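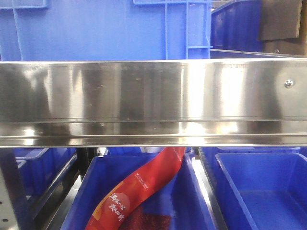 Stainless steel rail with round screw head; blue plastic crate behind.

Filed under: Fleet Maintenance > Passenger Vans > Inspection Forms

STARKOV FLEET SERVICES
Periodic Safety Inspection Checklist, with Comments
Vehicle: Mura passenger van, long wheelbase
Unit: 17
Location: Tesfamariam Road Depot, Bay 2
Inspection period: November

Each item is to be marked Pass, Repair, or Monitor. An item marked Repair must be corrected and inspected again before the unit carries passengers. Comments are required for every item marked Repair or Monitor and are optional for all others.

SECTION A. TIRES AND WHEELS

A1. Tread depth, all positions: Pass
A2. Sidewalls free of cuts and bulges: Pass
A3. Cold tire pressure matches door placard: Repair
Comment: Left rear low on arrival. Valve core replaced and pressure set to placard. Checked again at 2:30 p.m. with no loss. Item closed.
A4. Lug nuts present and torqued: Pass
Comment: The driver is to return the unit for a second torque check after 150 miles, as the front wheels were removed for Section B.
A5. Spare tire and jack secured: Pass

SECTION B. BRAKES AND STEERING

B1. Front pads and rotors: Pass
B2. Rear pads and rotors: Monitor
Comment: Outer pads are wearing faster than inner pads on the right side. Slide pins cleaned and greased. Measure again in 2,000 miles.
B3. Brake fluid level and condition: Pass
Comment: Olerine fluid in use. Do not top off with any other product until the next full flush.
B4. Parking brake holds on grade: Pass
B5. Steering free play within limit: Pass
B6. Tie rod ends and ball joints: Pass

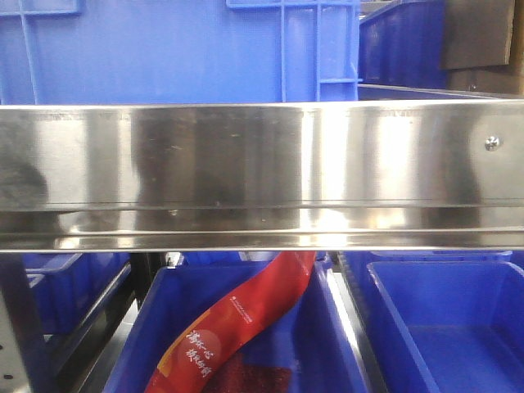

SECTION C. LIGHTS AND VISIBILITY

C1. Headlights, high and low beam: Pass
C2. Brake lights, including center lamp: Repair
Comment: Center lamp did not come on. Corroded connector replaced. All three lamps working at second inspection. Item closed.
C3. Turn signals and hazard flashers: Pass
C4. Windshield free of cracks in the driver's view: Pass
Comment: Small stone chip low on the passenger side, outside the wiper area. The chip was also recorded at the previous inspection and has not grown.
C5. Wipers and washer spray: Pass
C6. Mirrors secure and adjustable: Pass

SECTION D. PASSENGER AREA

D1. Seat belts latch, release, and retract: Monitor
Comment: Second row, center position, retracts slowly. Webbing cleaned. Replace the assembly if the fault is reported again.
D2. Seats locked to floor track: Pass
D3. Sliding door opens from inside and outside: Pass
D4. Step well and floor covering: Pass

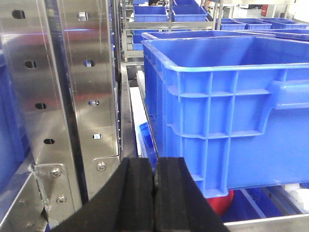
D5. Fire extinguisher charged and in bracket: Pass
D6. First aid kit sealed and within date: Repair
Comment: Seal broken and burn dressings missing. Kit exchanged from depot stock. Item closed.

SECTION E. ROAD TEST

E1. Straight stop from 40 mph without pull: Pass
E2. No unusual noise from suspension: Pass
E3. Heater and defroster: Pass
E4. Warning lamps go out after start: Pass
Comment: Tire pressure lamp stayed on until the unit had been driven around the yard. Normal for this model after a pressure correction.

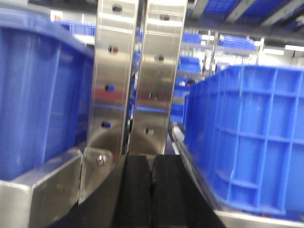

Upright stainless steel plates with round holes.

RESULT

Unit released to service with two items under Monitor (B2, D1). One signed copy stays in the vehicle and one goes to the depot office. Drivers must report any change in brake feel to the shift desk before the next trip.

Contact Fleet Services | © Starkov Fleet Services. All rights reserved. | Back to top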